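Home Textiles and Care
Handout 4: Covers, Dust Sheets and Other Large Flat Things

Welcome back, everybody. Last time we spent so long on towels that I never got to the big pieces, so this handout picks up where we left off and goes a little slower. If you missed the towel session, the notes are in the folder by the door, and you'll manage fine without them, though I'd read the part on finding the grain before you try anything at home.

By a large flat thing I mean whatever is too wide for you to hold by two corners with your arms stretched out. Bed sheets, dust sheets, tablecloths for the long table, the covers we throw over furniture when a room is being painted. Fabric and plastic both count, and they do not behave the same way at all. A woven sheet will forgive you. You can shake it, smooth it with your palm, fold it a bit crooked and set it right on the next fold. Plastic remembers every crease you give it and slides off the stack the moment you turn your back.

Before you fold

Clear yourself a surface first. A bed is good, a big table is better, and a clean floor will do in a pinch (your knees may have something to say about it). Go over the sheet for anything tucked up in it. I once folded a kitchen timer into a tablecloth and heard it go off in the linen closet at 4 in the morning, and I have been a careful checker ever since!

Then find an edge. I know this sounds too simple to write down, but most of the trouble people have with a crumpled sheet comes from starting in the middle. They pull at whatever is nearest, the heap turns over on itself, and now there are two heaps. Slide your hand along the cloth until you feel a hem, stay on that hem until you meet a corner, and hold on to the corner while your other hand goes looking for the next one. 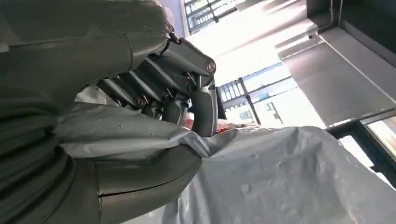 Bunching is the other thing to watch for. When you drag a sheet toward you, it gathers up close to your arm and stays flat farther away, and if you fold it like that you'll have a lump on one side forever. Lift and lay it down again, lightly, letting a little air get underneath. Then smooth from the center out to the sides with the flat of your hand. Short strokes are best. Long ones only push the wrinkle along until it reaches the hem.

The Ibarra fold

We call it that after the rental house on Ibarra Street where I learned it, and you may know it as a plain thirds fold. Bring one long side in by a third. Bring the other long side over the top so the hems lie on the inside. Smooth it, turn yourself (not the sheet), and fold the strip end to end, then once or twice more depending on your shelf. Our shelves are 40 centimeters deep, so I aim for a bundle 35 centimeters long, which leaves room for fingers at the back.

For plastic, stop one fold sooner and roll the strip up from there. Press the air out toward the open end as you go – it will puff up like a pillow otherwise – and tie it with a strip of cotton. Please don't use rubber bands, as they go sticky in a warm closet and I've spoiled two good covers that way.

Fitted sheets are a whole subject of their own and we'll give them their own session in May. I promise they are not as bad as you've heard.

Labeling and storing

Write the size and the use on a cloth tag and pin it to the outside fold. "Long table, everyday" is a good label. "Misc." is a terrible one, and I say that as the owner of several. Keep painting covers apart from anything that touches a bed, and put the piece you use most at waist height.

To practice before next time

Take one large piece out of your own closet, crumple it up properly, and bring it back to a tidy bundle. Do it again with a different material if you have one. Then write me up to 300 words on where you got stuck, because those notes help me plan our next session far more than the neat bundles do. Bring a bundle along too, with its tag on, and a few extra pins if you can spare them.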